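4. Results: what guests do with the bed

4.1 The made bed as a message

Every one of the innkeepers we interviewed in Rorneston told us, within the first ten minutes, that they could read a guest from the bed. We had not asked. The claim came up so reliably that Giorgia Greco began noting the time at which it arrived, and the practice had to be stopped on the grounds that she was visibly looking at the clock.

The belief deserves to be taken seriously, if only because so much labor is organized around it. A bed in a small guesthouse is made before arrival by a person the guest may never meet, unmade by the guest, and then, in a surprising share of cases, made again by the guest on the morning of departure. This last act is the subject of the present section. It serves no practical purpose. The sheets will be stripped within the hour, and guest and host both know it. The guest who smooths the bedspread and squares the pillows is producing an object with a working life shorter than that of a sandwich.

Earlier writing on hospitality tends to file this behavior under politeness and move along. We think it is odder than that. Our diary participants (16 in all, recruited from guests at three houses and from the long-suffering relatives of the second author) described the departing bed in terms that were defensive, sometimes guilty, and in one case openly legal. "I wanted it on record that I had made an effort," wrote a participant from the Bollasby house. The record in question was a quilt.

4.2 Three ways of leaving

We sorted the diary entries by what the guest did with the bedding, and the sorting took two attempts. In the first we had a category called "neutral," meaning that the guest had simply got up and left. Remo Mazza, who coded the entries separately, did not find a single case he was willing to put in it. On rereading, the rest of us couldn't either. Guests who left the bed alone nearly always wrote about having left it alone, and several gave reasons running to more than a page.

What remained were the remakers, the strippers, and the folders-back. Remakers restore the bed to something like its arrival state. Strippers remove the sheets and leave them in a heap, usually on the mattress and occasionally in the bath. Folders-back turn the top covers down toward the foot, a gesture that several of them called "airing" and that none of them reported doing at home.

The strippers were the most confident that they were helping. They were also the group the innkeepers complained about most. A heap of linen on the mattress has to be taken apart before it can be sorted, and whatever went into the middle of it (a sock, a phone charger, on one famous occasion at Mitetti House a retainer) is found at the laundry or is not found at all. One innkeeper had put up a small card asking guests please not to strip the beds. The card was interpreted by four of our participants as a hint that they should.

Remakers, for their part, were forgiven almost anything. A remade bed was called "thoughtful" even where the innkeeper went on to say that it slowed the morning down, that it hid stains, and that the decorative cushions were always in the wrong order. The order of the cushions is not written down anywhere. We asked.

4.3 White linen and the burden of proof

Color turned out to matter more than we had planned for. All three houses used white sheets and white towels, and the justification was the same everywhere: white can be boiled, white can be bleached, white shows the guest that there is nothing to show. The last of these is the interesting one. White linen is an argument made in advance against an accusation the guest has not yet thought of.

It also has an effect on what guests do with their own clothes. Several diary entries mention white shirts or undershirts lost against white bedding, and the innkeepers confirmed that a white garment is the item most often carried off to the laundry with the sheets. A crumpled shirt on a turned-down sheet looks very much like more sheet. Figure 4 has the two together, garment and bedspread, at the sort of distance from which the decision has to be made. 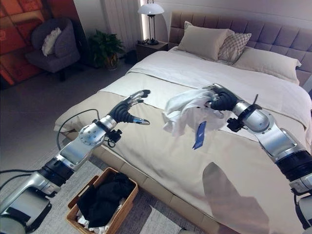
Figure 4. White garment held over a bedspread.

Gerardo Marchetti objected, on reading a draft of this section, that we were making a mystery out of eyesight. People lose white things on white things, he wrote, and the innkeepers would lose green things on green things if they could be persuaded to buy green sheets. He also doubted that guests see any argument in the linen at all. In his view they see a clean bed, lie down on it, and begin to have opinions only when a researcher hands them a diary.

We accept the second half of this more readily than the first. The diary certainly encouraged opinions. Some participants, handed a booklet with ruled pages, filled them the way one fills a suitcase, because the room was there. But the guests' remarks about whiteness were not prompted by any question of ours, and they came with a fairly steady moral tone. A participant who spilled tea on a white sheet at Bollasby spent the better part of an evening rinsing it in the hand basin, then dried it with the hair dryer, then confessed at breakfast anyway. The innkeeper had a drawer full of spares and told her so. She wrote that this had made her feel worse.

No one reported rinsing anything at Zepeda Lodge, where the sheets were equally white but the carpet was brown and the curtains had a pattern of pheasants. We hesitate to build a theory on pheasants. Still, the difference suggests that guests take their standard from the whole room, and that a white sheet in a slightly tired setting is allowed to be merely a sheet.

4.4 The host's version

Innkeepers make beds quickly and talk about making them slowly. Tudur Jenkins sat in on morning changeovers at Mitetti House for the whole of August and filled two notebooks, most of them concerned with corners. The folded corner was treated there as the mark of proper training, although the guests untuck it within moments of getting in. Some of them kick it out. One diary contains the phrase "fought my way into the envelope."

The house at Mitetti opened in 1984, and its bed-making routine was said to be unchanged since then. Jenkins noted at least five changes during his stay, two of them on the same morning. The duvet had replaced the blanket at some point that no one would commit to. The bedspread had survived the duvet, although it now had nothing to do except lie on top of it and be removed at night, generally to a chair, more often to the floor.

We asked each innkeeper why the bedspread was still used. The answers fell back on the look of the thing. A bed without a bedspread was "a bed somebody's been in," and a bed with one was "a room." Greco pointed out that on this definition the guest pays for a room and then has to take it off in order to sleep. The innkeeper agreed that this was so, and offered her more toast.

Hosts were also asked to estimate how many departing guests remade the bed. Their guesses ran from almost none to nearly all, with great certainty at both ends. We had counts for one house only, Zepeda Lodge, where the changeover sheet includes a column for the state of the bed (the column was introduced during an argument between two members of staff and has outlived it). Of 100 departures recorded there, 21 were marked as remade. The host had guessed well over half. Shown the sheet, she said that the good ones stick in the mind.

4.5 What the remade bed is for

If the remade bed is a message, its reader is hard to identify. The innkeeper reads it for a few seconds before pulling it apart. The guest has gone. Couples sometimes appear to be writing it to one another: in the joint diaries, one partner remakes and the other records having been told there was no need to. Itsuki Amano suggested early in the project that the real audience was the guest's mother, and although this began as a remark over lunch, it has held up better than most of what we wrote down on purpose. Seven diaries mention a mother in connection with the departing bed. None mentions a father, except one who is described as waiting in the car.

There is a plainer reading, which a few of the remakers supplied themselves. Making the bed clears it. Things left behind show up on a flat surface, and the guest who smooths the cover has also, in passing, checked it for socks. We find this sensible, and we note with some regret that it does not seem to work. Among the items in the lost property box at Bollasby, the innkeeper could trace several to beds that had been remade beautifully, with the item inside.

The question of the cushions is taken up in Section 5.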